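Session 4: Sorting and stacking the table crockery

*Household Skills, evening group, Sketberg Hall. Bring last session's sheet with you if you've still got it.*
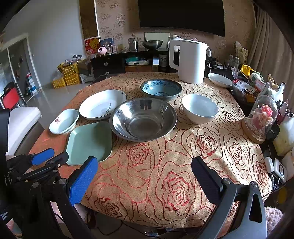

I promised we'd get on to tables this time, and I mean the sort of table most of us really have, the one that does for dinner and the post and the sewing and whatever came in from the car. I grew up in a house where the table was never once clear from edge to edge and we all ate very well at it, so please don't think I'm going to send you home to throw everything away!

What I'd like you to get out of tonight is a way of going from dishes spread all over a cloth to a couple of steady stacks you can carry in two trips. It's a small thing but you do it every day of your life, and I was well into my thirties before I did it properly.

## Look before you lift

Give yourself a moment with your hands by your sides. You're looking for three things:

- what is the biggest bowl, and is anything going to sit inside it
- which pieces are round, which are oval and which are square
- what on the table isn't crockery at all

Mixed tables are the tricky ones. A matching set from a shop (the Bimine starter box in our cupboard, say) stacks itself, more or less. A big steel mixing bowl, a patterned ceramic bowl, a plain white one, a couple of ovals and a square plate with a raised rim do not, and that's what most families own after a few years.

## Bowls

Steel goes at the bottom. I know some of you were taught heaviest first, and a deep ceramic bowl can easily weigh more than a steel one, but the wide steel bowl gives you a nest to put the others in and it won't mind a knock. Then the deep ceramic, then the small plain bowl inside that.

If a bowl has a painted pattern on the inside, slip a sheet of kitchen paper in before the next one goes on top. I lost a very pretty blue one to a scratch and I'm still cross with myself.

Try the wobble test: one finger on the rim of the top bowl, gentle push. If it rocks, take it out and carry it separately.

## Plates

Flat things go in their own pile. Never on top of the bowls, however tempting it looks when you've only two left and the kettle's boiling.

1. Pull in anything that's hanging over the edge of the table. Do this first, every time. A square plate that sticks out past the cloth is just at elbow height for somebody walking by.
2. Wide round plate down first.
3. Square plate next, if it sits flat. The ones with a raised rim sometimes don't, so turn it a little and see.
4. Large oval, and then the little oval dish on top.

Ovals are awkward and I won't pretend otherwise. If your serving plate is longer than the round one is wide, swap them over and let the oval be the base. Plates with writing or a logo go face up, with paper between if the lettering stands proud of the glaze.

Seventeen pieces is my own limit for one tray. Yours may be ten, and that's fine.

## Things that stay put

The kettle stays where it is until all the crockery has gone. Same for anything under glass: those dome displays with the preserved flowers are lovely, but they're top heavy and they don't like being shuffled along with a sleeve. Odds and ends such as tape, packets, adapters and little jars want one basket, and the basket wants one corner. I use a Wondidov one with a lid, but a shoebox does the job.

Leave the cloth on while you work (it stops things sliding) and shake it out at the very end.

## Practice for next time

Clear your own table once a day, same order each time: edges, bowls, plates, basket. Time yourself on the first go and again on the last. My first try at home took me 592 seconds, with a phone call in the middle, and I can now do it in 90 if the cat's out.

Jot down which piece gave you the most bother and bring it along, well wrapped. We'll be doing cupboards and shelf heights, so a rough sketch of your crockery cupboard would be handy too. Tea is at half past seven as usual, and could whoever borrowed the big tray please bring it back!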